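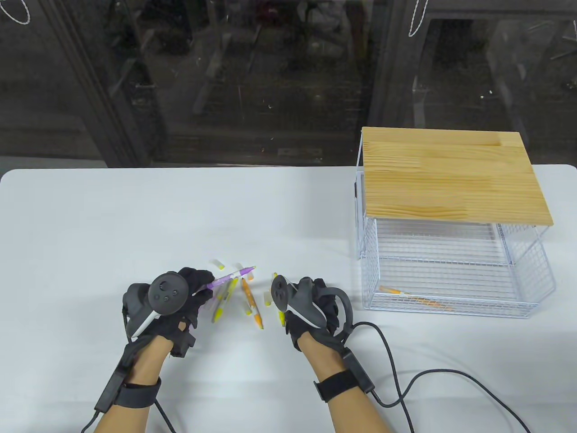
Cistside Evening Course: Order at the Work Desk
Handout 4. Pens, markers and highlighters

Course notes, May 2018

In the last handout we spoke about paper. Now we come to the writing tools, which are small and for this reason are often forgotten. Please read these notes before the class and bring with you all the pens from one drawer or one cup of your desk. Do not choose the good ones at home.

1. Emptying and first look

Put everything on a clear table. A light surface is more comfortable for the eyes, and small parts like caps and clips are found on it more easily. Take the pens one by one, in the hand, and do not push them in groups. When a pen is in the hand, you notice if the cap is loose or if the barrel has a crack.

Separate by type first and only after this by color:

Ballpoint and gel pens
Markers with a thick tip
Highlighters
Caps and other parts without an owner

Students often begin with color because it looks nice. The result is that an orange marker lies together with an orange highlighter, and at the desk they are taken by mistake one for another.

2. Testing

Each pen draws a line of some 70 millimeters on scrap paper. If the line is broken, try again on a second sheet. A highlighter must be tested over printed text — on empty paper even a weak one looks bright. Dry pens go away today. Do not keep them "for later".
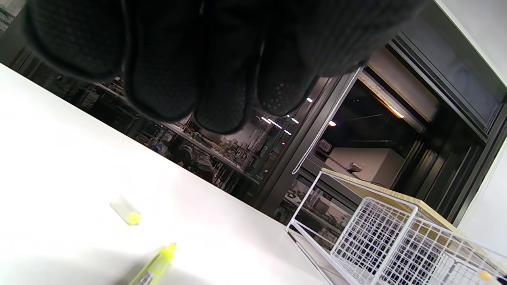 CAPS AND HIGHLIGHTERS

A highlighter with a chisel tip should not stay open longer than the work needs. Put its cap near it on the table, on the same side, and close it until you hear the click. If a cap does not fit, do not use force; look in the group of parts for another one.

For keeping, a small wire basket is good enough. The openings let you see what is inside, but thin pens can slip through the grid, so lay a piece of card on the bottom. Highlighters can lie flat in it. The Ondo method, which we will study in September, uses closed boxes for the same purpose.

Homework

Repeat the sorting with a second drawer. Write down which group was the largest and where you will keep it.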